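Hacer Işık talks fast and doesn't finish all her sentences, so apologies if this reads the same way. I caught her at twenty past three, an hour before the after-school lot turned up at Mandness, the drop-in room she's run for 7 years behind the shops.

The table is the heart of it. Everything happens there. Snacks, homework, phones, arguments about whose turn it is.

"I bought it second-hand and I liked the knots," she says. "Everyone told me to get something white you could wipe. I said no, put a mat on it."

So there's a mat. Gray, woven, ribbed, big enough that things tend to land on it whether you mean them to or not. She's on her third. The first went under a tin of paint, the second she won't discuss.

I asked about the snacks, which is what most parents ask about. She has rules but they're loose ones. Packets stay at the table. One each until everyone's had one. Wrappers go in the bin before you get up, and yes she knows.

"They don't. Kelly does it. Or I do it. You say it 12 times and on the thirteenth some kid does it without being asked and you nearly cry." 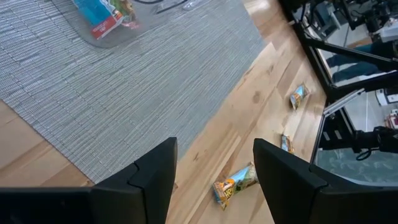 Kelly Teixeira is the other half of the operation, three afternoons a week, and she has stronger views on wrappers than Hacer does. She used to pack orders at Wotum and it shows. Likes an edge lined up.

"I'd have a basket for every single thing," Kelly told me, from the sink. "Cables especially. Whose are they? They breed."

Hacer wants the kids to feel they can put their stuff down. That's her whole argument, and she came back to it twice. At home a lot of them share a room, or a table gets cleared for tea at a set time. At Mandness you can leave your drawing where it is and get a biscuit and come back to it.

Money is tight, obviously. Last year's snack bill came to $1,669 and she can tell you where most of it went. Fruit does better than you'd think if somebody cuts it up. Crackers go in seconds. A whole box of rice cakes lasted untill March.

There are 133 kids on the books now, never all at once thank god. Kelly wants a second table. Hacer has been to look at one, same sort of wood, a bit shorter, and hasnt decided.

"It'd need its own mat," she says, and then the door goes and she's up.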